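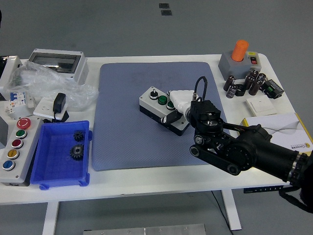
Search this site Enter keyword Go

Home | Articles | Subjects A–Z | Contributors | Contact

Print this page | E-mail this page

Push-button

A push-button is a simple switch that is worked by pressing. It is used to start, stop or change the action of a machine or an electrical circuit. Push-buttons are found on doorbells, lifts, pedestrian crossings, household appliances and factory equipment, and they are among the oldest parts of the electrical trade still made in much the same form. The word is also used as an adjective, as in "push-button telephone", and during the twentieth century it came to stand for ease and speed in general.

Principle of operation

Most push-buttons consist of a cap, a plunger, a spring and one or more sets of contacts. Pressing the cap drives the plunger against the spring and moves a bridge of metal either on to or away from a pair of fixed contacts. When the cap is released the spring returns it to its resting place.

Contacts are described by their resting state. A normally open contact carries no current until the button is pressed, and is commonly used for starting. A normally closed contact carries current until the button is pressed, and is commonly used for stopping. The choice of a normally closed contact for stopping means that a broken wire will have the same effect as a press of the button, so that a fault brings the machine to rest.

A button which acts only while it is held is called momentary. One which stays in place after being pressed, and must be pressed, pulled or turned a second time to free it, is called latching or maintained.

In a common starting circuit, a momentary start button energises the coil of a contactor. An additional contact on the contactor is wired in parallel with the button and keeps the coil energised once the operator's finger is removed. The stop button, wired in series, breaks this holding circuit. After a loss of supply the contactor drops out and the machine does not start again until the start button is pressed. The arrangement is known as three-wire control.

History

Buttons and keys worked by the finger are far older than electricity, and appear on musical instruments, clocks and locks. The electrical button came into general use in the second half of the nineteenth century, when battery-powered bells began to take the place of mechanical bell pulls in hotels and larger private houses. Early examples had a small knob of bone, ivory or porcelain set in a turned wooden or metal surround. The button closed a circuit of low voltage, and the bell sounded for as long as it was held.

The spread of electric lighting brought the push-button into ordinary rooms. Many early wall switches had two buttons, one above the other, of which one was often marked with a disc of mother-of-pearl so that it could be told from its neighbour. These were later displaced by the toggle switch and, in Britain, by the rocker switch, though reproductions are still sold for use in restored houses.

Lifts offered another field. The earliest passenger lifts were controlled by an attendant, and automatic push-button control was at first confined to small buildings with little traffic. As door locks and levelling gear improved, the attendant's post was gradually given up, and by the second half of the twentieth century the panel of numbered buttons had become usual.

In factories the push-button replaced the open knife switch and the hand lever. The operator no longer touched any part that carried the main current, and a large motor could be governed from a small box placed some distance away.

Control stations

A control station is an enclosure holding one or more push-buttons, sometimes together with selector switches and indicator lamps. Fixed stations are mounted on a wall, a post or the machine itself. Pendant stations hang from a cable and are used with overhead cranes and hoists, where the operator has to walk with the load.

Selector switches differ from push-buttons in that they are turned and remain in a chosen position. They are used to pick a mode of working, such as hand or automatic, before the machine is started. Some carry a key lock to prevent the mode from being altered by persons without authority.

The collection formed by the engineer Bakari Magesa and now kept at the Kashindye Museum of Industry contains 1,165 control stations and separate buttons, most of them taken from mills and pumping works at the time of their closure. The catalogue, prepared by Milagros Rivadeneira, arranges them by the form of the cap and only secondly by maker. Among the larger groups are the cast-iron stations of the Brestero works, which were supplied for circuits of up to 250 volts, and the moulded stations made by Beson, which were rated at 600 volts. Wivow, a later firm, is represented chiefly by pendant stations.

Colour and marking

Colour is used to show the purpose of a button. Under widely adopted international practice, red is reserved for emergency action, and may also be used for stopping in normal service. White, grey and black are preferred for ordinary starting and stopping, and green is permitted for starting. Yellow is used for action in abnormal conditions and blue for actions which the operator is required to carry out, such as resetting.

Colour alone is not relied upon. Many people have difficulty in telling red from green, and caps may become dirty or be seen under poor light. Symbols are therefore engraved or printed on the cap or on a plate beside it. A vertical line stands for "on" or "start" and a circle for "off" or "stop".

The shape of the cap also carries meaning. Flush caps, or caps guarded by a raised ring, are used where an accidental press would be harmful. Extended caps are easier to find by touch. The mushroom head, which is broad and rounded, can be struck with the palm of the hand and is the usual form for emergency stops – in that use it is red, set against a yellow background, and latches when pressed.

Wear and testing

The working life of a button is limited by the wear of its moving parts and by the burning of its contacts, which takes place whenever a current is broken. Makers state a mechanical life, measured without load, and an electrical life, measured at a given current and voltage. The electrical figure is normally the lower of the two.

Contacts are often made of silver or a silver alloy. Where very small currents are switched, as in electronic circuits, gold plating may be used to prevent a film from forming on the surface. Dust and oil are kept out by rubber seals beneath the cap.

An endurance rig formerly in use at the Brestero works pressed 2,000 buttons in a single run by means of a camshaft. Part of the camshaft survives at Kashindye.

See also: Contactor; Doorbell; Lift; Limit switch; Rotary switch; Telegraph key

Print this page | E-mail this page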